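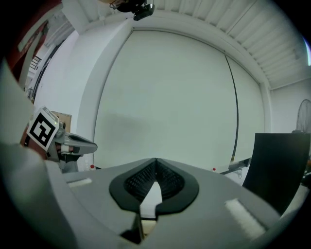 Figure 1. The big white wall screen, with the seam showing on the right.

So this was the room I picked for my project, and the question was pretty simple: can you make a meeting room easier to use without buying anything? Jalen Villanueva said I could have it for most of March, which was really generous of him!

I started with the screen. It takes up so much of the wall that everything else has to fit in with it, and there's a thin dark line where the second white panel meets the main one. I'd walked past that line a hundred times and never noticed it – now I can't stop looking at it. My first plan put the notes for the group right across the seam, and Mimoza Vlachou pointed out that small text would be annoying to read there. Fair enough. I moved everything over to the left.

Then came storage. I gave myself 25 minutes per session for packing up (cardboard boxes, mostly) and went over nearly every time. The ceiling with its white slats I left alone. My sketches for the second layout are in the appendix.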